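Rules for Working Near a Robot Arm
A safety explainer for young readers, from the Flandton Center for Science Learning

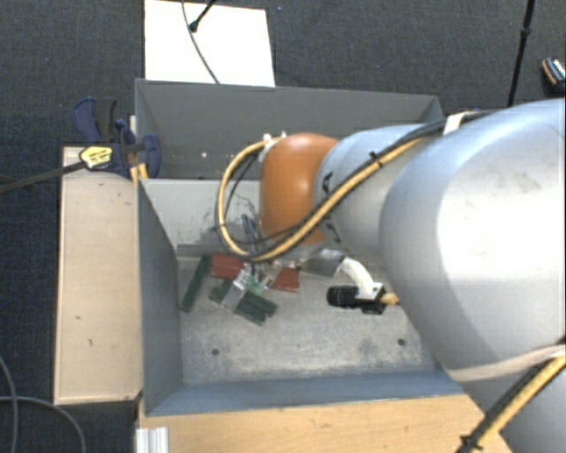 A robot arm over a metal bin with a few red and green parts in it. A second bin stands behind.

Many workplaces use robot arms. An arm can lift, turn, sort, and stack things for hours without getting tired. It is also strong, and it may start to move without making much noise. For these reasons, people who work with robot arms follow safety rules. This page explains some of the rules that visitors to the Center will hear about.

What is a safety standard?

A standard is a set of rules that many people have agreed to follow. Experts meet, talk about what could go wrong, and write down how to prevent it. Some standards tell companies how to build a robot. Others tell the people who set it up how to do so safely. Your bicycle helmet was probably made to follow a standard, too.

Keep out of reach

Every arm can reach only so far. The space it can reach is called its work area. Before an arm is switched on, someone must find out how big that area is and decide how to keep people out of it. Some workplaces use a fence with a gate. Others use sensors that stop the arm when a person comes too close. At the Center, a yellow line on the floor of the Frandsen Room shows visitors where to stand. The line is 83 inches from the base of our teaching arm, well past the farthest point the arm can reach.

Remember that an arm standing still may not be switched off. It may be waiting for its next instruction.

Tidy cables

An arm needs power and signals, and these often travel through cables. Look at the yellow and black cables in the picture. They run along the arm, and small ties and a strap help hold them. There is also a wide loop near the orange-brown cap. A cable on a moving arm must have enough slack to bend when the joints turn, but too much slack could catch on something. Workers check cables for cuts and worn places before the arm is used.

Things that should stay put

If a bin slides, the arm may reach for a part in the wrong place or bump into the side. Bins and tables should be held firmly. A clamp is one simple way to do this, and you can find one gripping the area by the corner of the bins.

The stop button

Robot work areas have an emergency stop button. It is usually large and red so that people can find it quickly. Pressing it stops the arm. The arm must not start again just because the button is released. A trained person has to check the area first and then restart the machine on purpose.

Slow for teaching

When a worker stands close to an arm to teach it a new movement, the arm must move slowly. Many safety rules set the top speed for this kind of work at 250 millimeters per second — a little less than the length of a school ruler each second.

Rules for visitors

Stay behind the yellow line.
Tie back long hair and tuck in loose strings or scarves.
Do not reach into a bin, even if you have dropped something. Tell a staff member.
Ask before you touch any button.

Words to know

Joint: a place where a robot arm can bend or turn.
Sensor: a device that notices something, such as light, movement, or touch.
Work area: all the space a robot arm can reach.

Page last reviewed 7/30/23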